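Kitchen recordings move on to the dishwasher

The household tasks group started its second block of recordings in August, and the work has shifted from the counter to the dishwasher. Readers of the last issue will remember that the first block was all wiping and sorting. That part is closed for now, with 1000 usable examples handed over to the training side. The new block is smaller and slower going.

The target is 245 examples of a person and the robot working at the same appliance. Each one is short. The person opens the door or closes it, pulls a rack out or pushes it back, and the robot either waits, hands something over or takes its turn. The robot's part is driven by an operator in the next room wearing the hand controllers. Everything the head camera sees is saved along with the joint positions and the operator's commands, and the learning system is later trained on all three together.

Najwa Hakim, who runs the recordings, chose to start with the door. In the first block the learned policy did fairly well with things that stayed put. It did badly whenever something large moved close to the robot, and a dishwasher door is a large thing that moves close to the robot. It also changes the shape of the space. With the door shut there is room to stand square to the counter. Once it's down, the base has to be farther back or off to one side, and the arm has to reach over or around it.

"We had plenty of examples of the door open and plenty of it closed," Hakim said. "We had almost none of it on the way."

So the script now asks for many stops and starts. The person may open the door in one pull, open it a little and wait, or begin to open it and change their mind. The operator doesn't know ahead of time which version is coming. Hakim wants the robot's side of the recording to show real reactions, including late ones, as long as nothing gets hit.
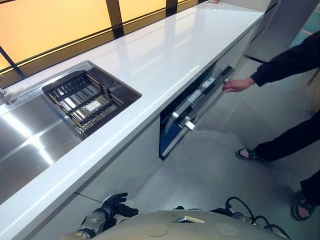 Head camera view during the dishwasher block. The robot's left hand stays by the counter edge while the door is partly open.

A full session is 50 examples, split into two halves with a break between them. Before each half the operator runs the arms through their range and checks that the camera clock and the arm clock agree. They drifted apart twice in the first block and a day's work had to be thrown out, so this check is now written at the top of the session sheet and has to be initialed.

Labeling takes longer than recording. Every example gets a start mark, an end mark and a plain sentence saying what the person did and what the robot did. The group tried a fixed menu of phrases first, borrowed from the Brisunum drawer recordings, but it had no good way to say that someone paused halfway. Labelers now write the sentence themselves and a second person reads it against the video. If the two don't agree, the example goes into a holding folder and Hakim looks at it at the end of the week.

Bad examples are being kept this time. In the first block a dropped item or a missed grasp was deleted on the spot. The training side at Kevlow asked for them back, and they were gone. Failed attempts are now saved under their own tag with a note on what went wrong, and they don't count toward the target.

A few practical points for anyone joining a session:

Wear plain clothes, and not the same outfit every time. The policy trained on the first block had seen so much of one striped apron that it slowed down when the apron wasn't there.

Stand where you would normally stand to use the appliance. If the robot is in your way, say so and the operator will back it up. Please don't lean around it.

Keep talk to a minimum while recording is on. Sound isn't used in training, but the operator listens for the word "stop" and needs to hear it.

The emergency stop is checked at the start of every session. Whoever is standing nearest the robot should know where the button is before the first take.

The group is also looking for more kitchens. The current one has been good for getting the method settled, but a system trained in one room learns that room. Benmoussa has offered the use of a staff kitchen with a different counter height, and a visit is planned to measure the doorways. Rumar has a smaller one that may be too tight for the base to turn in. If you know of another that could be used for a couple of days, contact Hakim directly. An ordinary front-opening dishwasher is all that's needed, along with a clear strip of floor in front of it and a nearby room for the operator.

As of this writing the block stands at about 60 examples accepted. Racks come after the door, starting with the upper one, and loading will be recorded last. Sign-up sheets for the next sessions are outside the control room, with morning and afternoon slots still open.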